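Tiempo de lectura: 8 min

Foro Mitstead en español > Aprendizaje por demostración > Recogida de datos

Publicado en marzo por tornillo_flojo

Este sitio utiliza cookies propias y de terceros para mejorar tu experiencia. Aceptar / Configurar

¿Cambiar la luz entre demostraciones o dejarla fija?

tornillo_flojo
Hola a todos, vuelvo con mis líos. Llevo desde principios de mes teleoperando dos brazos con manos de dedos para un tablero de encajes, ese blanco de las piezas azules que ya os enseñé en el hilo del proyecto Zuccaro. Objetivo: que la política aprenda a coger cada pieza y meterla en su hueco. La primera tanda la grabé entera con la misma luz y el entrenamiento salió precioso... hasta que un compañero bajó la persiana y aquello se puso a pellizcar el aire a dos dedos de la pieza. Qué disgusto, de verdad.

Total, que ahora estoy metiendo color con los focos. Mi duda es cuánto. ¿Bloques enteros con un color o voy cambiando de episodio en episodio? ¿Y me paso de rosca con el violeta?

merluza_negra
Yo por bloques, siempre. Si cambias en cada episodio te vuelves loco con las etiquetas, y cuando algo falla no sabes por dónde tirar. Nosotros en Ekov hacíamos bloques de 20 y a correr.

cuartodevuelta
Discrepo, y mucho. Por bloques, el operador se cansa o mejora a lo largo de la tarde y acabas con el color pegado al estilo de manejo. El modelo aprende que con luz morada se va despacio (me pasó, no me lo invento). Mezcla desde el principio, aunque fastidie.

merluza_negra
Hombre, si el operador cambia tanto de una hora a otra, el problema lo tienes en el operador.

cuartodevuelta
El operador era yo, gracias.

pan_con_aceite
Antes de discutir de bloques, ¿puedes poner cómo se ve desde la cabeza? Porque «violeta» puede ser un toque o una discoteca.

tornillo_flojo
Jajaja, tirando a discoteca. Van cuatro:

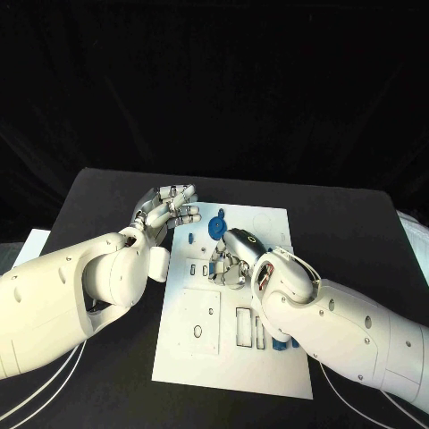
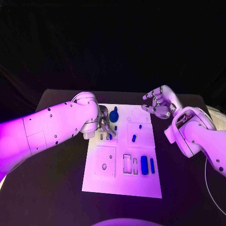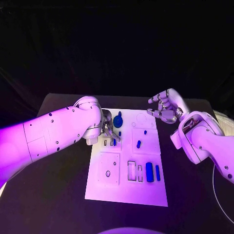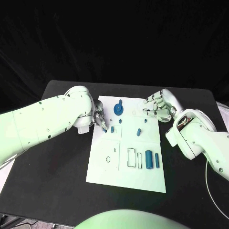 Violeta en la segunda y la tercera, tirando a verdoso en la cuarta.

El brillo de los focos lo tengo sin tocar de momento, solo cambio el color, y la exposición va en manual. Lo de la exposición lo aprendí por las malas: con el automático puesto, cada vez que movía un brazo cambiaba el tono del tablero entero y tuve que tirar una tarde de trabajo a la basura. Ahora apunto en un cuaderno el color de cada episodio y luego lo paso a los metadatos, que ya sé que es cutre, pero el script que me pasaron los de Durnov se come los acentos y me tiene frito.

También me preocupan las manos. Los dedos son metálicos y con según qué color se me llenan de brillos, y no sé si eso le hace daño al modelo o le viene bien.

pan_con_aceite
Los brillos déjalos. En el montaje final los vas a tener igual, y si los quitas ahora te explotan después. Lo que yo vigilaría es el azul: con mucho magenta encima puede acabar casi igual de oscuro que la mesa. Convierte unos cuantos fotogramas a gris y mira si la pieza pequeña sigue separándose del tablero. Si tú no la ves en gris, la red lo va a pasar mal.

soldadura_fria
Yo esto no lo haría con focos ni loca. Grabas todo con luz blanca buena y el color lo metes luego por software, aleatorio, con los valores que te dé la gana. De una demostración sacas 1000 variantes sin moverte de la silla y te ahorras media vida. Los focos me parecen teatro.

cuartodevuelta
Bueno, bueno. El aumento por software te cambia el tinte del fotograma entero, pero no te mueve las sombras ni te saca el reflejo en el dedo. Yo he probado las dos cosas y con luz real aguantaba mejor. Poco mejor, eso sí te lo reconozco.

soldadura_fria
¿Cuánto es poco? Porque si son 8 puntos me callo, y si es uno y medio me parece que estás pagando focos para nada.

cuartodevuelta
No tengo la tabla aquí, la busco esta noche y la cuelgo. De memoria no quiero decir una burrada.

merluza_negra
En lo del software estoy con soldadura_fria, al menos para empezar. Sale gratis y te dice enseguida si el color es de verdad tu problema. Que igual lo de la persiana fue por otra cosa, ¿eh? Al bajarla cambias también el contraste y las sombras de los brazos sobre el tablero.

tornillo_flojo
Pues no se me había ocurrido, y tiene toda la pinta. Con la persiana abierta la luz me entraba de lado y los brazos daban sombra siempre hacia el mismo sitio. A ver si el bicho se estaba guiando por la sombra...

pan_con_aceite
Apostaría por eso. Me lo encontré en una tarea de enchufar conectores: la sombra de la pinza era la mejor pista de altura que tenía la política y se agarró a ella como una lapa. Prueba a mover un foco de sitio sin cambiar el color. Si se cae, ya tienes culpable.

tuercapalomilla
Me meto por otro lado, perdón. ¿Estás variando dónde empiezan las piezas? Lo digo porque la gente se obsesiona con la luz y luego arranca todos los episodios con lo mismo en el mismo sitio. Y otra, ¿las dos manos hacen trabajo o una se queda mirando?

tornillo_flojo
Las piezas las recoloco a mano entre episodios, sin plantilla, así que algo varían, aunque reconozco que tiendo a dejarlas siempre por la misma zona (manías). El tablero lo giro un pelín cada varios episodios. Con las manos tengo la regla de que cada una coge lo de su lado y la otra espera levantada, sin tapar. No me decido entre dejar la que espera en una postura fija o soltarla un poco.

tuercapalomilla
Suéltala. Si siempre espera igual, el día que arranque dos centímetros más abajo se te queda tonta. Y guarda también los intentos en los que se te escapa la pieza y la vuelves a coger, que son los que más enseñan.

merluza_negra
Uf, con eso último cuidado. Los fallos sin etiquetar te ensucian el conjunto. Yo solo guardaría los que acaban bien, y marcando dónde empieza la corrección.

tuercapalomilla
Sí, sí, marcados, claro. Lo que no haría es tirarlos.

soldadura_fria
Pregunta tonta: ¿cuántos episodios llevas ya? Porque según lo que digas te recomiendo una cosa o la contraria.

tornillo_flojo
3049 contando los malos, y los malos los tengo en carpeta aparte, sin marcar nada todavía. Os leo y me entra una pereza tremenda de ponerme a etiquetar, pero bueno.

El plan por ahora: primero muevo un foco sin tocar el color, como dice pan_con_aceite. Si el problema son las sombras, lo siguiente lo grabo con focos en posiciones distintas y los colores mezclados, y en paralelo entreno otra versión con la tanda vieja y el aumento por software para tener con qué comparar. La prueba en gris la dejo corriendo ahora mientras ceno.

cuartodevuelta
Si haces la comparación, usa las mismas semillas en las dos, por favor te lo pido, que luego no hay quien se crea nada. Y pon el tablero siempre con el mismo giro en la evaluación.

tornillo_flojo
Apuntado lo de las semillas. El giro fijo no lo veo tan claro, yo quería evaluar con dos o tres distintos.

cuartodevuelta
Vale, pero los mismos dos o tres para ambas.

¿Te interesa este tema? Suscríbete al boletín de Mitstead y recibe los hilos más comentados en tu correo.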